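Weltville Seed Swap List, archived message
From: Yatziri Magaña
Date: Tue 26 November
Subject: Re: Re: where do you all keep your packets?

A member in Skolten wrote:
> I have given up on the shoebox. The shoebox has given up on me.
> Every spring I tip it out on the bed, sort by sowing month, feel
> very pleased with myself, and by the first tomato it is a drift
> of paper again. Does anybody on this list have a system that
> lasts past May? Please don't say binder. I've had the binder.
> The pockets split and I was picking poppy seed out of the rings
> until September.
> Also, can I bring old marigolds to the swap or will I be
> shunned.

I wasn't going to say binder. I was going to say photo album, but I can feel you flinching from here.

What I have now is a shelf. A very small one, two levels, pale unfinished pine, sides rounded off at the top, edges scuffed. I spent a winter looking at the seed cabinet in the Tustberg catalog, the one with the little brass label holders, which costs 85 dollars before you've put so much as a radish in it. Then I bought the shelf at a church sale for 2 dollars and told everybody I preferred it.

The theory is simple. Packets I mean to sow soon go on the lower level, standing up, where I have to look at them. Everything else goes in a tin in the hall closet and is not spoken of. The theory does not mention that seed packets have no interest in standing up. They lean, then they slide, and by the weekend they're lying down like teenagers.

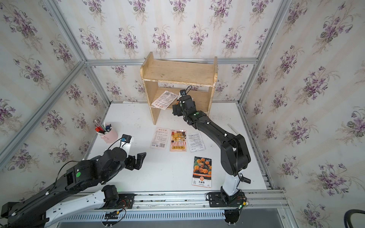 Vol. 8, No. 59

The one leaning in there is showing its back, all small print and barcode, and I've come around to filing them that way. The front of a packet is advertising. The back is where you find out what you've let yourself in for. If I can see the flowers I start daydreaming and buy more flowers. If I can see the small print I go and wash some pots.

And yes, that's the violet wallpaper. I know what several of you think of the violet wallpaper. My aunt Magaña, who has opinions on walls, calls it "a lot of bouquet for one person." It stays.

On to your marigolds. Bring them. I've sown some shamefully old ones and got a perfectly decent row along the beans. If you're nervous, fold a few in a damp paper towel, put it in a bag somewhere warm, and look in after a week. If most have sprouted, bring the packet. If a few have, bring it anyway and write "sow thick" on it. If none have, you've got a damp paper towel, and I can't help you.

What I would ask, and I ask this every year to a great silence, is that people write the Latin on anything they've repackaged. Last time we had an envelope that said "orange, tall-ish, from Dot's side." It was calendula. It was also very short. 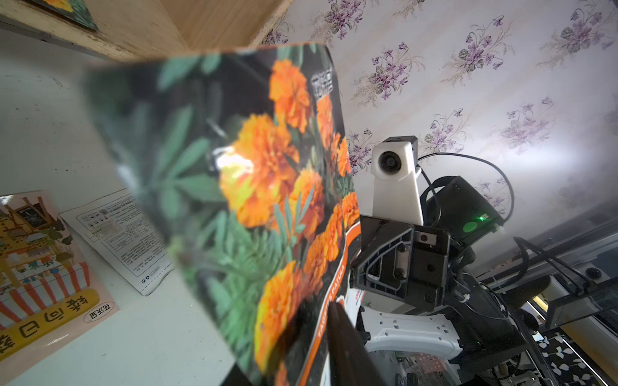
Tagetes patula is the French marigold, the ruffled bushy kind, and that's what most of us mean when we say marigold. Tagetes erecta is the big pompom one that falls over in the rain. They want different spacing, and whoever gets your envelope deserves to know which they're in for. Two words in pencil will do it. The packets I like best have the Latin printed right on the front, and then I don't even need to read the rest of the language.

You asked about a system. Mine goes like this. I take everything off the shelf, lay it flat on the table, and decide. Leaflets and instruction sheets come out too, and I keep the pens next to me in the pink holder for writing the year on things. I write the year in red. I used to write it in blue, and I don't remember why I stopped, but now it has to be red.

Then it all goes back, apart from whatever I've talked myself into sowing early on the windowsill, which will be leggy and sad by March. Every year I do that. The shelf can't fix it.

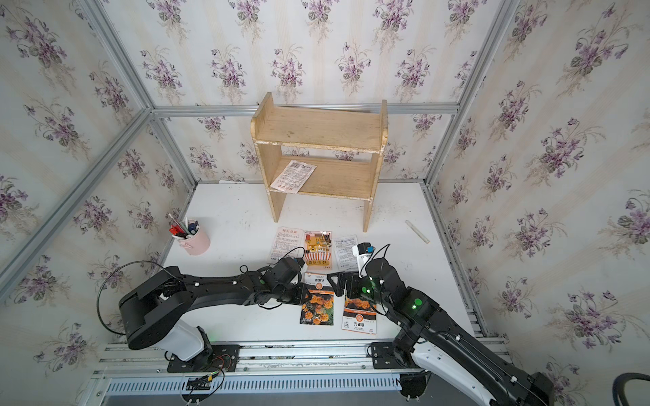

Sorting day, marigolds still to be put away.

So that's it, the whole Magaña method: a small shelf, some pens and a low opinion of brass label holders. It has lasted past May once.

If anybody driving over from Skolten has room for a box of jars, write to me off list. The lids are in a separate bag and I will not be matching them.

Yatziri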